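Listening notes: Young-sook Koo, Tultdale

Tultdale is the fourth record from the pianist Young-sook Koo and the first she has made with a full band. It came out on the Vostau label on Fri 24 January, on CD and download, with vinyl due in May. Subscribers who went to the autumn concert at the Warer will already know some of the tunes, as she played most of the first half of the album that night, though in a different order and without the horns.

Koo's earlier records were solo or duo affairs, mostly slow, and recorded very close to the piano. You could hear the pedals on them. This one is a jazz quintet album in a fairly traditional shape: piano, double bass, drums, tenor saxophone and trumpet. Nine tracks, eight of them her own. The ninth is an old hymn tune which she learned from her grandmother and has been playing as an encore for years.

The opener, Rizvi, starts with the bass alone for nearly a minute before the drums come in with brushes. The horns state the theme together and then drop out, and the piano solo that follows is the longest on the record. It's a good choice to begin with. Anyone who bought the earlier albums will hear the same patient left hand, and anyone who didn't will get a fair idea of what the band can do.

The second and third tracks are quicker. Lower Road is a blues with a couple of bars missing, which makes it sound as if the band keeps arriving early. The tenor player enjoys himself on this one. Saturday Counter is more of a riff than a tune, and at six minutes it is too long. A trumpet solo in the middle wakes it up, but the theme comes back once too often after that and the fade at the end sounds as though somebody ran out of ideas in the mixing room.

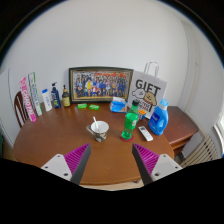 The middle of the album is the strongest part. Tultdale itself is named after the village where Koo lived as a student, and it is a waltz, played slowly, with the trumpet muted throughout. She has said in interviews that she wrote it in an afternoon and then spent two winters taking notes out of it. What's left is a melody a child could pick out with one finger, and the band have the sense to leave it alone. The drummer hardly touches anything except the ride cymbal.

After that comes the hymn, for piano and bass only, and then 174, a fast piece named after a bus route. It has the best ensemble playing on the disc. The horns trade short phrases over a bass line that doesn't settle, and the last chorus, where all five play the theme at full tilt, was the loudest thing in the Warer concert too. On record it is tidier, and some of the excitement has gone with the mess.

The last three tracks are less even. Kitchen Light is pretty but slight. Half a Letter has a very good tenor solo and a weak tune. The closing number, Walking Back, returns to the bass figure from the opening track, at half the speed, and ends on a piano chord that is allowed to ring until it has completely gone. Leave the volume where it is for that one.

The sound is good. The bass is a little high in the mix on small speakers, less so on headphones, and the piano has been given more air than on the older records. I missed the pedals at first and then stopped noticing. The drums are recorded plainly, with no added echo that I could hear.

The booklet runs to 14 pages and has notes by Koo on each tune, in small grey type that will trouble anyone who needs reading glasses. The CD is a first pressing of 1,318 copies, numbered by hand on the back. Vostau say there will be a second pressing if it sells through, without the numbers.

If you are new to her, I would start with this one and go on to the duo album afterwards. The solo records are worth having, but they ask for a quiet house and a free evening. Tultdale is easier company. I have played it while cooking and while doing the accounts, and the title track made me stop both times.

Members can borrow the club copy from the usual shelf after the next listening evening, where we will play side one in full and probably 174 as well. Loans are for 2 weeks. Please sign the sheet, and put the booklet back in the case when you return it.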